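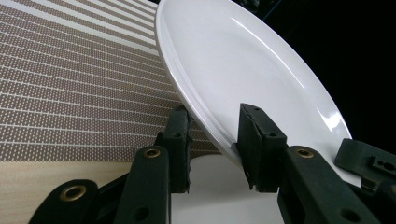 Tips for handling plates with the hand gripper

These notes are for the Friday robotics club. Kieran Greenwood wrote the first set and Anoma Sikder has added to them.

Check the finger pads before you start. Trim loose threads with small scissors. If a pad has started to fray, put it on the list for Gilberto and carry on, unless the plate slips.

Come in low and take the plate by its rim. Close slowly until both pads touch, then squeeze a little more. Glazed plates need a firmer grip than the plastic bowls we used in March.

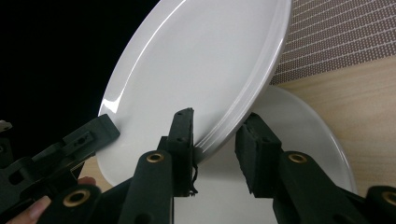
Holding a plate by the rim, with a second plate on the table.

Lift one edge first. A plate lying on another plate can drag the lower one with it, so tilt the top one well up before you move it across. Keep your fingers on the handle and away from the linkage.
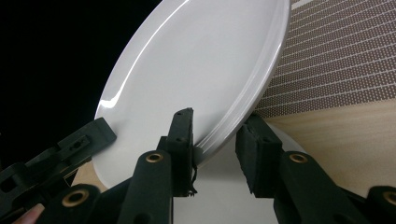 Set the plate down edge first and lower the rest gently. Don't open the gripper until the plate is flat. Wipe greasy plates before the next go, and wipe the pads too.

We logged 63 lifts last term and want 89 this time. Write down drops as well as good ones. Sheets go in the Mindero folder by the door.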